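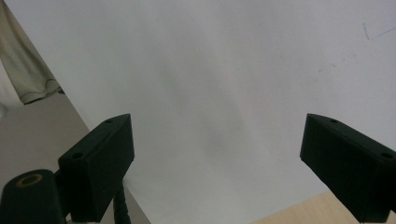
Teaching a town to sing: an afternoon with Nnamdi Ekwueme

14 August 2020

Nnamdi Ekwueme talks with his hands, even over a bad phone line. I could hear them hitting things. He has been leading the Troltstead Community Choir for 8 years, and when I asked how it got started he laughed so hard he had to put his coffee down.

"I put up a notice at the Donati bakery that said 'Sing on Tuesdays.' I forgot to put a time on it! People came at five, people came at seven, and I just stayed there and sang with whoever walked in."

The choir now has 131 names on its list, and none of them had to audition. Ekwueme is firm about that. He grew up in Arncombe, where his school choir turned him away twice, and he still remembers the teacher tapping him on the shoulder in the middle of a hymn.

"I meet grown adults who were told at nine years old to just move their lips," he says. "They carry that for fifty years. Then you get them in a room, you give them one easy line and a neighbor who knows it, and off they go. I love that. I could watch it every week of my life."

He teaches almost everything by ear. He sings a phrase, they sing it back, and the basses usually get their part first – "so they have something to be smug about." Sheet music comes out in April, when they start on the summer concert, and even then half the room ignores it.

Last year's concert was at the old Nirton chapel, and 208 people squeezed in to hear it. They opened with a rowing song that Ekwueme's grandmother used to sing while shelling beans, which he had arranged in four parts on the bus. I was there, near the back, and the man next to me was humming the tenor line by the second verse.

This year the chapel is shut and the choir has been meeting outdoors in small groups, spread wide across the grass. Singing outside is hard work, he says. The sound just leaves.

"But you learn to listen! You can't lean on a nice echo. My altos have never been so good – please print that, they'll be thrilled."

What he misses most is the tea break, when the new people find out that the old hands are nervous too. He has been phoning members instead, a few each evening, and most of the calls end in a song.

I asked what he would say to somebody who is sure they can't sing.

"Come and stand next to Nnamdi," he said. "I'm loud. You can hide behind me until you're ready."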